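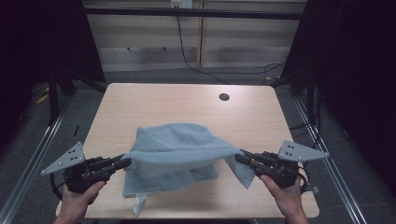
Saltmarsh in front of a sea wall reduces the height of the waves that reach it. The effect is well established, but its size at any given site depends on water depth, the width of the marsh and the roughness of the surface. Roughness is the hardest of these to measure. A marsh has a fine texture of stems and leaves, and beneath that a coarser relief of creeks, hummocks and hollows. The light-blue terry towel lifted into a mound on the table has both scales in one piece of cloth: small loops over the whole surface, and large folds with shadow in the creases. A survey that records only the folds will miss the drag from the loops. A survey that records only the loops will miss the places where the water can run freely. Until recently, most coastal schemes on this stretch were designed from the first kind.

The Kesstead frontage is a useful case. The wall there is an earth bank faced with concrete blocks, and it protects low grazing land, a pumping station and the road to Dawber. The marsh on the seaward side was 209 metres wide at its narrowest point when last surveyed. Its outer edge is a small cliff of mud, undercut in places, and it is moving landward. The present management policy is to hold the line until 2035, after which the policy is open.

Two methods were used to estimate what the marsh does for the wall. The first was a standard wave model, with a single friction value applied to all vegetated ground. The second used pressure sensors set in a line from the mudflat to the toe of the bank, left in place from May until the end of the winter. The sensors produced 3943 usable wave records. Records taken in very shallow water were discarded, as were those from two instruments that had silted up.

The model and the sensors agreed well in moderate water depths. They parted company at the higher tides, when the plants were fully covered. In those conditions the model went on removing energy from the waves at nearly the same rate, while the sensors showed the rate falling away. Part of the difference comes from the plants themselves. Sea couch stands up stiffly and then folds flat under larger waves, and once it is flat it offers less resistance. Cordgrass bends and recovers. Sea purslane, which lines the creek edges, is woody and low and changes little.

Season matters too. Much of the lower marsh dies back in the winter, and the storms arrive in the same months. A friction value taken from a summer survey is therefore too generous for the conditions in which the wall is most likely to be tested. The Flandinden study, which covered a sandier marsh further north, found the same pattern with a smaller gap between the seasons.

None of this removes the case for keeping marsh in front of a wall. It does change the sum. At Kesstead the crest level had been set on the assumption that the marsh would take a fixed share of the wave height in the design storm. With the measured winter values, the share is lower and the overtopping rate is higher. The bank can be raised, the landward slope can be strengthened to tolerate overtopping, or the marsh can be widened by moving the line inland.

The third option has been tried at Drarnard, where a 700 metre length of old bank was breached in three places. Sediment built up quickly near the breaches and slowly at the back of the site, where drainage was poor and the ground had been compacted by farm traffic. Plants arrived without being sown. The creek network is still simple compared with that of the natural marsh beside it, and the new surface is smoother. Wave measurements have not yet been made there. Sensors are due to go in once the ground at the back of the site is firm enough to walk on.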